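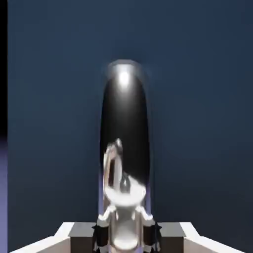 Núm. 337

Otra vez con prisas, que entro a trabajar en nada y llevo desde anoche dándole vueltas al debate de los candidatos a la alcaldía de Vivdale. Dos horas de tele local. Dos. Y al acabar no sabría decir qué piensa hacer ninguno con el autobús.

A ver. El titular de esta mañana en la prensa: "duelo de altura". ¿Altura de qué? Se pasaron media noche con lo de la foto aquella de la campaña pasada, que si tú dijiste, que si yo nunca dije. El moderador mirando el reloj. Cuando por fin salió el tema del transporte quedaban 5 minutos y los gastaron en interrumpirse.

Y luego las tertulias. Qué cansancio. Los de siempre diciendo que ganó el suyo, los otros de siempre diciendo que ganó el suyo. Cambié de canal, lo mismo. En la radio, lo mismo pero con anuncios de colchones.

Lo que a mí me importa, por si alguien de alguna candidatura lee esto (no creo): la línea 110. La que sube de Pelham al ambulatorio. La quitaron en septiembre "de manera provisional" y provisional sigue. Mi madre tiene que hacer transbordo en la plaza y esperar al otro, el que viene cuando quiere. Pregunté en el ayuntamiento, me mandaron a una ventanilla, la ventanilla me mandó a la web, la web da error. Todo muy moderno.

El alcalde dice que es culpa de la concesionaria, Verstraete. Verstraete dice que espera instrucciones del ayuntamiento. La oposición dice que es un escándalo pero votó a favor del contrato, que lo he mirado, está en el acta del pleno. A favor. Y anoche haciendose los indignados delante de la cámara, con la mano en el pecho y todo.

Ya sé que me vais a decir que siempre cargo contra los mismos. El mes pasado me escribieron dos lectores, uno llamándome vendido a la izquierda y el otro a la derecha, por la misma entrada. Pues nada, poneos de acuerdo y me contáis.

Tampoco entiendo lo de Utness, el polígono nuevo. Para eso sí hay dinero, rotonda incluida. Fuimos a verlo el domingo, una rotonda preciosa, con su césped. Nadie dijo ni mu de eso en el debate y eso que es la partida más gorda del presupuesto. Ni una pregunta. Los periodistas tampoco, ojo, que luego se quejan de que no los leemos.

Voy a ir al próximo pleno. Esta vez me apunto al turno de ruegos, que hay que rellenar un impreso con antelacion y la otra vez se me pasó el plazo. Si alguien de Pelham quiere venir que me deje un comentario o me escriba, y vamos juntos. Me voy que pierdo el bus. El que queda.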